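活動報告 > ロボット同好会 > 議事録 > 定例会

7月定例会 議事録

日時:日曜 13時開始(の予定。議題1が始まったのは、弁当の片付けを待った後)
場所:工作棟 奥の部屋
出席:蛯原克彦(進行)、蛯原わかな(書記)、ハード班、ソフト班、1年生、顧問(途中退席、途中復帰)
欠席:連絡のあった人と、なかった人

※苗字が同じ者が二人いるため、以下「克彦」「わかな」とする。親戚ではない。毎年新入生に聞かれるので議事録に残しておく。

議題1 前回議事録の確認

前回の「次回までにやること」を読み上げた。ケーブルの整理、工具箱のラベル貼り、共有フォルダの命名規則の統一。工具箱のラベルは貼られていた。ただし「その他」というラベルが複数の引き出しに貼られており、どの「その他」に六角レンチがあるかは開けるまで分からない。ハード班は「分類はしてある」と主張。継続審議とする。

命名規則については、フォルダ「最終」「最終2」「最終(わかな確認済)」が並存している。わかなは確認した覚えがない。ソフト班が次回までに案を出す。前回も同じことを書いた。

議題2 Pernimikの進捗(ハード班)

Pernimikは秋のジムデール杯に出す双腕ロボット。名前の由来についての質問が1年生からあったが、命名した先輩はもう卒業しており、回答できる者がいなかった。

・右腕の肘の異音は、グリスを塗り直して収まった。代わりに左腕から音がするようになった。ハード班によれば別の音とのこと。
・指先のパッドは、柔らかいほうが陶器をつかみやすいという意見と、剥がれやすいので硬いほうがよいという意見に分かれた。どちらも自分が試したほうを推している。両方を同じカップで比べることにした。
・重量は規定内。顧問が「塗装するとまた増えるよ」と述べ、塗装を楽しみにしていた1年生が静かになった。

克彦から、台座の固定をそろそろ本番仕様にしたいと提案。現在はクランプで机に留めている。本番の机の厚みが分からないという指摘があり、要項を確認したところ、要項の図にも書いていなかった。克彦が事務局に問い合わせる。

議題3 ジムデール杯の課題とルール

今年の課題は「洗面台まわりの片付け」。洗面台の上にある物を指定の位置に移すもので、カップは必ず含まれる。制限時間は1回90秒。審判の合図から腕が停止するまでを測る。

「停止」の定義について議論。昨年は止まったつもりの腕が小刻みに震えており、審判が長いあいだ見つめていた。あれを停止と呼んでよいかどうか、今年の要項には一文増えている。どう見ても本会のために増えた文である。

カップを洗面ボウルの中に落とした場合は失格ではなく減点。割った場合の扱いは要項に記載なし。質問すると「割るつもりなのか」と思われるという意見があり、議題2の机の件と一緒に、さりげなく聞くことになった。さりげない文面は克彦が考える。

議題4 お手本データの収集(ソフト班)

手持ちグリッパを人が両手に持って作業し、その記録をPernimikに学習させる方針は前回決めたとおり。収集はソフト班が中心だが、ソフト班だけでは腕が持たないので全員で交代する。

現在の件数は186本。うち使えるものがどれだけあるかをソフト班が説明したが、「使える」の基準が説明の途中で変わったため、件数は次回改めて報告とする。

使えなかった記録の理由として挙がったもの:
・途中でくしゃみをした
・カップをつかむ前に「いきます」と言いながら両手でお辞儀をした(本人は礼儀の問題だと述べている)
・マーカーが袖に隠れて位置が取れていない
・記録開始を押していなかった。動作は全記録のなかで最も滑らかだったと、見ていた全員が証言した

袖については、収集中は半袖とすることを決めた。反対なし。7月なので反対する理由もない。

お辞儀については、学習したPernimikが本番で審判にお辞儀をするのではないかという期待が一部にあった。採用しない。制限時間が惜しい。

わかなから、作業者ごとに動きの癖が違いすぎるとの指摘。克彦は右手で取ってから左手に持ち替え、わかなは最初から近いほうの手で取る。1年生は取る前に少し迷う。ソフト班は「多様性がある」と前向きにまとめようとしたが、迷いまで多様にする必要はないということで、1人が続けて収集するのは3回までとし、始める前に置き場所を口に出して確認する。

グリッパの持ち方の申し合わせ:
・マーカーの面に指をかけない
・ケーブルは両腕の間に垂らし、足で踏まない位置にあることを見てから始める
・手首が疲れたら言う。我慢した記録は見ればわかる

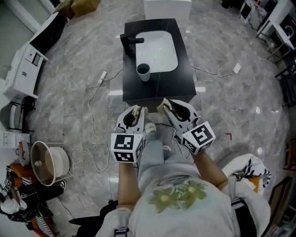 続いて、床の配線の話になった。延長コードにつまずきそうになったという報告が複数あり、うち一件は顧問である。壁際に寄せてテープで留める案が出たが、洗面台の位置を変えるたびに剥がすことになるので、先に位置を決めてから留める。位置はソフト班が決める。ハード班は口を出さないと約束したが、その直後に口を出した。

部屋の暑さについても意見が出た。扇風機を作業者に当てたい派と、風で軽い小物が動くので当てたくない派がある。現時点でカップは風で動かないことを確認したため、課題がカップだけのうちは当ててよい。小物を使い始めたら再度協議。その頃には涼しくなっているというのが克彦の見通し。

議題5 備品と会費

Bronusの予備サーボは、注文したものと届いたものの軸の形が違った。注文書を見直すと、注文どおりのものが届いていた。注文書を書いたのは克彦である。交換を依頼する。送料は会費から出すことで了承されたが、了承までに少し間があった。

今年度後期の会費は2,000円で据え置き。値上げ案はなかった。値下げ案は1年生から出たが、サーボの話の後だったので支持が広がらなかった。

カップについては、練習用に割れにくいものを買い足すか、本番と同じ材質にこだわるかで意見が割れた。本番の材質は要項に「一般的なカップ」とある。一般的とは何かを話し始めたところで顧問が復帰し、材質の違うものを混ぜればよいと述べ、そのとおりになった。

議題6 Ccoriとの合同練習

隣の高専のチームCcoriから、合同練習の申し入れがあった。昨年の優勝チームであり、先方に得があるのか疑う声もあったが、先方のメールには「洗面台を持っていないので」と率直に書かれていた。受ける。

見せてよい範囲について。ソフト班は学習の設定を伏せたいとの意向。ハード班は、見られて困るほど進んでいないという意見。後者のほうが説得力があったが、一応、設定の画面は閉じておく。左腕の音は閉じられない。

当日の進行はわかなが先方と調整する。克彦は前回の合同練習で歓迎のあいさつが90秒を大きく超えたため、今回は短くする。

その他

・1年生から、見学者に何をしているのかと聞かれたときの答え方を統一したいとの要望。「ロボットに片付けを教えています」とすることにした。この部屋の机の上を見てから言うように、と顧問。
・夏休み中の鍵の受け渡しは、連絡板に名前を書いた人が責任を持つ。ニックネーム不可。
・議題1のラベルの件、会議中に六角レンチが見つかった。「その他」ではない引き出しに入っていた。

次回までにやること
克彦:事務局への問い合わせ(机の厚み、割った場合)、サーボの交換依頼
わかな:Ccoriとの日程調整
ハード班:左腕の音、指先パッドの比較
ソフト班:件数の再報告、洗面台の位置決め、命名規則の案
1年生:収集の続き、工具箱の中身とラベルの照合

閉会 16時前。片付けは全員で行った。所要時間は測っていない。

記録:蛯原わかな

シェア 6 コメント 2

最近の記事
・6月定例会 議事録
・工具箱のラベルについて(お願い)
・Pernimik 右腕の異音調査メモ
・ジムデール杯 昨年の振り返り(震えの件)
・新入生向け:よくある質問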